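### 5.3 Handle slip in the weighing task

The weighing task gave us most of our trouble. The right arm picks up a plastic scoop by its handle, takes a load of beans from the container, and empties it into a bowl on the kitchen scale. The left arm is there to steady the bowl. The policy was trained on 2,000 demonstrations recorded at the Fukerton bench and ran without changes to the Radis controller.

Over 100 evaluation runs, 7 ended in what we call handle slip. The gripper closes, the controller reports a stable grasp, and the arm lifts. The scoop then rotates between the fingers before it gets to the bowl, and part of the load falls on the table. In two of these runs the policy kept going through the rest of the motion and tipped an almost empty scoop over the scale. It had no way to tell that anything was wrong. Scale readings are logged, but they are not part of the policy input. Figure 4 shows the setup and two wrist views.
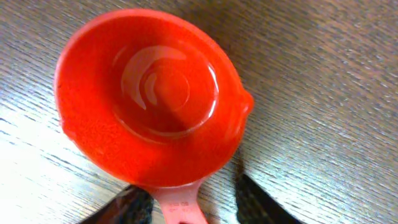
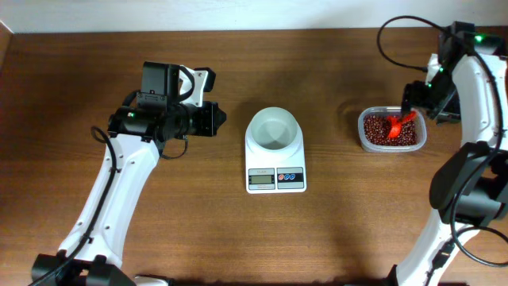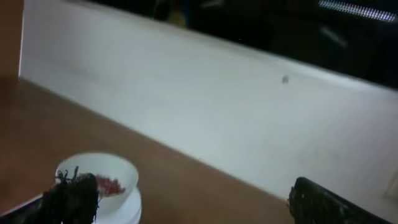

**Figure 4.** The weighing task. First: wrist view of a red measuring cup, with the fingers on either side of the handle. Second: both arms, the scale, and the bean container. Third: wrist view of a white bowl with a few small red items in it.

We first blamed the training data, because the demonstrations include very few grasps near the end of the handle. Retraining with a more even spread of grasp points made no difference to the slip rate. Vusumuzi Dlamini then went through the motor logs from the failed runs and found that the closing current dropped shortly after contact in every one of them. The cause was a thermal limit in the gripper firmware. Once a finger motor had been under load for long enough, the limit cut the holding current by half, and it did so without raising a fault. The "stable grasp" flag was set at contact and never checked again.

This also explains why the failures came late in a session. Motors that had been resting did not slip.

Two changes were made. The grasp flag is now updated every cycle from the measured current, and a drop while the scoop is in the air stops the arm and holds it in place – the operator has to clear the stop by hand. We also added a cooling pause between runs. The Modise gripper used in Section 4 has the same firmware, so we went back over its 4,000 logged grasps and found the same current drop in a small share of them. Those trials were left in the results, since the objects were light enough that none was dropped.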